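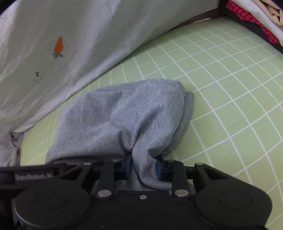
3.2 Lavagem e secagem das amostras

Os tecidos foram lavados em sete ciclos a 40 °C, com o detergente Wastance na dose indicada para água mole. Entre ciclos, as peças secaram na horizontal durante 12 horas, sem centrifugação adicional.

Figura 2. Malha polar cinzenta sobre base quadriculada.

A perda de massa foi medida após cada ciclo – os filtros, de 5 µm, foram pesados a seco. As amostras do lote Droridel libertaram mais fibras no primeiro ciclo, tendência que se atenuou a partir do terceiro.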